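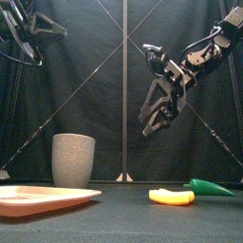
Imprimir | Enviar por correo electrónico

Incidencia 1647: la tela del fondo se desliza y el bastidor cabecea
Estado: cerrada
Abierta por: Milagros Cabanatuan
Asignada a: Iñaki Ibarra
Material afectado: bastidor Custness, tela gris oscuro, mesa

Milagros Cabanatuan, 9:10
La tela gris del fondo se va bajando por el lado izquierdo. La dejo recta al empezar y a media mañana ya ha cedido unos dedos. Además, si alguien se apoya en la mesa, el bastidor cabecea hacia delante. Con la tela en movimiento cambian las sombras detrás de las piezas y tengo que repetir la serie. Las piezas son las de siempre: la taza gris, la bandeja rosa, el plátano y la guindilla verde de juguete.

Iñaki Ibarra, 9:35
¿La tela está sujeta con pinzas o pasada por dentro de la barra? ¿Se ha lavado hace poco? Mira también si el poste vertical gira cuando lo coges con la mano.

Milagros Cabanatuan, 9:52
Con pinzas. No se ha lavado desde septiembre. El poste gira un poco, sí. Las dos diagonales parecen firmes, pero no he tocado los tornillos.

Iñaki Ibarra, 11:20
Revisado en la sala. Anoto lo que he encontrado:

- Escuadra del pie del poste: un tornillo flojo. Apretado. El poste ya no gira.
- Cruce de las diagonales: la brida tenía holgura. Cambiada por otra del mismo paquete.
- Barra superior: bien, a nivel.
- Pinzas: las dos de la izquierda están vencidas y no muerden. No quedan de repuesto en el armario.

He probado a empujar la mesa y el cabeceo ha bajado mucho, aunque algo queda. Lo de la tela no está resuelto. Pido pinzas a Poller.

Tiruwork Zeleke, 12:05
Cuando pidáis las pinzas, que no sean las de plástico. Las metálicas que usamos en el otro fondo aguantan bien. La tela pesa más de 300 gramos por metro cuadrado y las pequeñas se abren solas.

Iñaki Ibarra, 12:15
De acuerdo, metálicas. Pido 8.

Boris Nikolaidis, 13:40
Una consulta que va con esto. Los pliegues verticales de la tela ¿son defecto o se quedan? En la hoja de montaje de Traltov pone que tiene que ir tensada, y yo la veo con caída suelta.

Milagros Cabanatuan, 13:58
Se quedan. Marion los aceptó mientras fueran suaves y no se movieran. Lo que no vale son las arrugas marcadas de haber estado doblada.

Marion Hepburn, 14:20
Confirmo. La hoja de Traltov es anterior al cambio de tela. Boris, corrígela, por favor, y pon también la altura de la barra, que ahora cada uno la monta a ojo.

Boris Nikolaidis, 15:05
Corregida. Altura de la barra: 173 cm desde el suelo. He quitado la frase de la tensión.

Iñaki Ibarra, 10:30 (tras la entrega)
Recibidas las pinzas. Cambiadas todas, también las que aún servían. El cabeceo que quedaba venía de la mesa: una pata no apoyaba bien. Regulada la pata y vuelto a comprobar el poste. Dejo la tela puesta toda la mañana sin tocarla.

Milagros Cabanatuan, 13:45
La tela sigue a la misma altura por los dos lados. He hecho la serie completa de la taza y la bandeja sin recolocar nada. Por mí se puede cerrar.

Iñaki Ibarra, 13:50
Cerrada. Las pinzas viejas van al contenedor de metal. La revisión de la mesa Qin del fondo del pasillo va en otra incidencia, que abre Tiruwork.

Imprimir | Enviar por correo electrónico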